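5/26/13

Quick one because the laundry's running and I have to be out the door by 2. Well, quickish.

So I quit soda. Again. Some of you remember the March attempt, which lasted eight days and ended in the parking lot of the Drerdale gas station with me drinking a root beer at 7 in the morning like a raccoon. This time I'm on day 25. Twenty five! I've never gotten past two weeks before, not even when I had the flu.

A few people asked how it's going (hi Randi) so, notes.

Week one is all headache. Behind the left eye, starts at lunch, goes till bed. I was told it'd be three days. It was six. Benedikt Tanner at work kept saying drink more water, drink more water, and I was drinking so much water I couldn't sit through a meeting. Didn't help. What helped was one cup of black tea at 11. Is that cheating? Igor says yes. Igor drinks four coffees before noon so I'm not taking notes from Igor.

Week two, no headache but SO bored. I hadn't figured on that part. I thought I was thirsty all those years and mostly I just wanted something to do with my hands between phone calls. Walk to the machine, dig for quarters, pick a button, walk back, crack it open. Ten minutes gone. Now I get up and walk to the machine anyway and then stand there. Read the labels. Walk back. Did this four times last Tuesday and Oda from billing asked if I'd lost something.

Tried replacing it with:

- seltzer, plain. Tastes like a TV with no signal. Getting used to it though.
- seltzer with lime. Better. Limes go hard in my fridge in like two days, why
- that powdered stuff, no. Tasted like a vitamin.
- cold tea in a jar. Winner so far. Rozália's recipe, she puts in a strip of orange peel and takes it out after an hour. I forgot to take it out once and it was bitter but I drank it.
- sunflower seeds. Not a drink, I know. Something to do. Desk is disgusting now.

Money. I sat down and worked it out because I wanted a number to tape on the fridge. Some $500 a year. On fizzy sugar! I did it over again on the back of the electric bill becuase I didn't believe it. That's the brakes on my car. That's most of a plane ticket to see my brother, who I owe a visit and who is going to read this and call me about it. 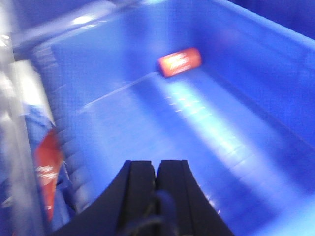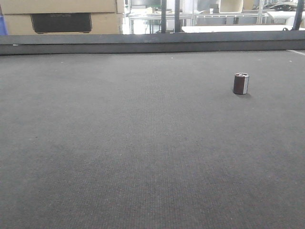

Red can on its side in the blue bin, then the little dark cylinder standing on the gray.

Anyway. Sleep. Sleep is the big change and I wasn't looking for it. I used to wake up at 3 and lie there running through every dumb thing I'd said since high school. Still wake up some nights but I go back down. Had a dream last week about my grandmother's porch in Wirkolbridge, the whole thing, the screen door with the bad spring, the metal chairs that left stripes on your legs. She kept glass bottles of cola on the cellar steps and we were allowed one on Saturdays, split between two kids, and you'd hold the glasses up next to each other to make sure it was even. One a week, half a bottle. And I got from there to four cans a day somehow. I don't know when. College probably, the night shifts at Hedlund for sure. They had a fridge in the break room and it was free and I was nineteen.

Weight, since somebody always asks - down a couple pounds, could be the scale. The scale sits on a crooked floor. Not really why I'm doing it.

Why I'm doing it: dentist. Two fillings in one visit and a talking to. She wasn't mean about it, she just showed me the x-ray and waited. Very effective.

Hard spots still ahead:

Movies. Haven't gone to one yet. Popcorn and water, I can't picture it.

Pizza at Igor's on Friday. He'll have a two liter on the table and he'll pour me one without asking, he always does. I'm bringing my own jar. Going to look like a crazy person carrying tea across town on the bus.

The heat. It's not even June and my apartment is already an oven. Summer is when I really drank the stuff. We'll see. I bought a second ice tray.

Rozália thinks I should let myself have one on the Fourth of July, a planned one, so it doesn't turn into a whole thing. I go back and forth. I know me. One turns into the raccoon in the parking lot. But a cold one, outside, with a hot dog... ugh. Ask me in a month.

If you've done this and gotten past 30 days tell me what you drink with pizza. Seriously, leave a comment, the comments are working again, I think it was the spam filter eating everthing.

Oh and for whoever wanted the tea: four bags, one quart cold water, overnight in the fridge, orange peel in the moring for an hour. No sugar. You'll want sugar. Give it a week.

Dryer's buzzing. Gotta go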